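Werunska Reading Room, table and stand check, February
Checked by: Marion Niven
Table 9, room 342
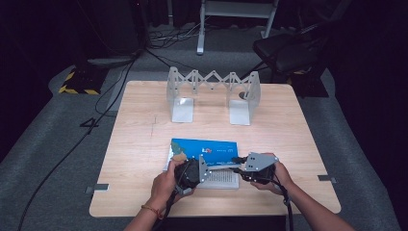

I began with the floor, as always. The gray carpet is flat and I felt no loose corner under my shoes. Table does not rock when I press on each corner with my weight. The white folding lattice stands across the far half, between its two L-shaped stands, and the blue book is kept on the near half, so the pages do not catch in the links. Please continue like this.

1. Table legs tight: OK
2. Table surface, no splinters: OK. There is a faint line on the wood left of the book, like from a pencil. Try a soft eraser first, no spray.
3. Small dark round spot beside the right stand: comment. I do not know what it is. Ask Gunn.
4. Lattice links, pinch points: OK with care. Keep fingers out when it is folded. The Stosonero sheet says to open it slowly, I agree.
5. Stands, both feet flat on table: OK
6. Overhead light: the right foot shines quite strong. Some 20 minutes of reading there made my eyes tired. Turn the stand a little.
7. Walking space to next table: OK
8. Warning label from Erow: not found, to be ordered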